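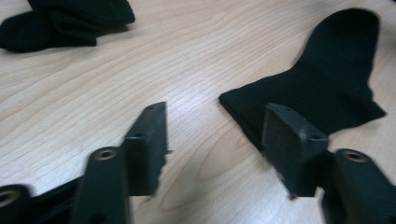
Muswood episode list

Data for the television drama Muswood, series 1 and 2. One row is one broadcast, repeats included; 912 rows in total. Columns: title, writer, channel, start time. Kobori showed series 2 in October with 8 episodes, but Burkier joined the last two into one, so please check the channel before you count.

Corrections are welcome.

Print this page | E-mail this page

Contact: Clive Blackburn | Back to top

Related
Jonon cast list
Burkier film repeats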